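Home Reviews Kitchen Garage About

April – by the Wuyts Workshop desk
Last updated: April, 9 p.m.

Tesilora Tabletop Arm: can it tidy up yet?

I've had the Tesilora arm clamped to my table for 47 days now, and the thing friends keep asking is whether it does the dishes. No. It does not do the dishes! It will pick things up and put them somewhere else, which is a bigger slice of housework than I'd given it credit for, and it does that part pretty well on a good day.

First, the boring stuff. The kit is $2,000, and the Cendia fingers I put on it were another $40. Setup took me one long evening, most of it spent hunting for the right hex key and swearing at the cable clip. The manual is fine. The app is ugly but it didn't crash on me, and after the last vacuum I bought (don't get me started) I'll take ugly.

I gave it three kinds of chores. Clearing the table was the main one: bowls, snack bags, a ladle, whatever had piled up. Then sorting small stuff into bins and baskets. Then folding dish towels, which I gave up on after the first weekend. It makes a sort of burrito.

Hard things with a handle are its favorite, and it gets those nearly every time if you leave some space around them. Bowls depend on the bowl. A wide shallow one needs to be grabbed by the rim, and mine likes to go for the middle first and think about it for a while.

Bags are where I got hooked. A chip bag or a bag of crackers is a rotten thing to ask a machine to hold – it's slippery, it changes shape, and if you squeeze too hard you've got crumbs. With the stock fingers it dropped 9 in one afternoon. The Cendia ones are longer and they taper, so they pinch more gently, and I've had far fewer bags on the floor. I still wouldn't hand it anything with the top open.

Speed is the real trouble. I can clear my table before it has finished deciding about the first cup. If you run a little packing bench, like my cousin's place over at Katidham, slow and steady might be worth it, and I could see it dropping snacks into gift boxes all day. At home I mostly start it and go fold the laundry myself.

Would I buy it again? For fun, yes. To save time, no, and I'd wait for the next version if your budget is tight. Keep the receipt for the fingers, too – the first pair Cendia sent me had a screw missing.

A ladle with the bin and basket behind it, then two with the orange snack bag in the fingers:
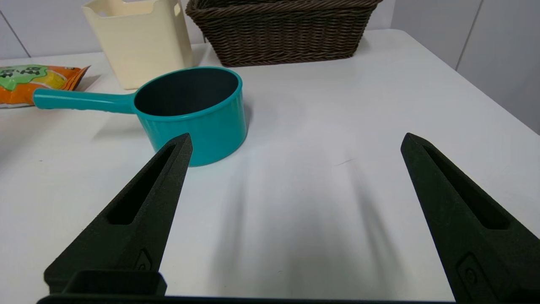
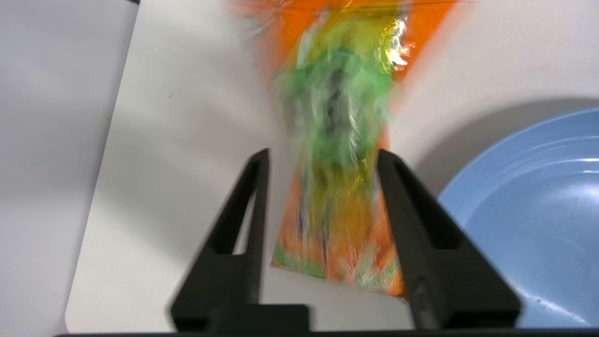
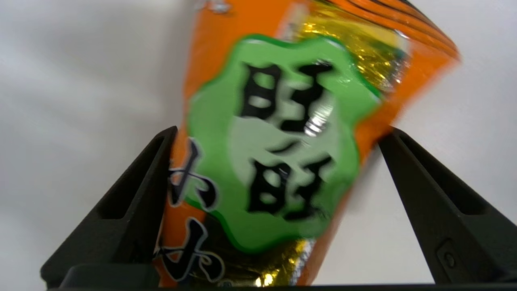

Reading time: 2 min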